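The Flekeveck Ferry

The ferry to Flekeveck was late again, so Ye-ji Baek sat on her suitcase and read the letter a second time. Her aunt had left her the house, the boat shed and 122 jars of pickled plums. The letter said nothing about the dog.

"You'll be the niece," said the woman at the ticket window. Her badge said Da-eun Ji. "He's been waiting at the other side every evening since July. We feed him, but he won't come home with anyone."

"What's he called?"

"Larnel. After the lighthouse."

Ye-ji bought a single. She had meant to buy a return, and had the money ready in her hand, but the word came out wrong and she didn't correct it.

The crossing took an hour. At the landing a grey dog stood up, looked past her at the empty deck, and sat down again. She sat beside him until the lamps came on. Then she walked up the hill, not calling, and heard his claws on the road behind her.

The kitchen was cold and smelled of vinegar. She ate 2 plums standing at the sink - they were very sour - and gave him the heel of her bread.
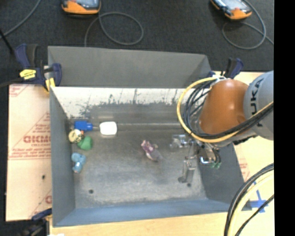 Grey metal, scuffed and worn.

In the morning she went down to ask Da-eun about the price of coal. The dog came too, as far as the gate, and lay down there to wait.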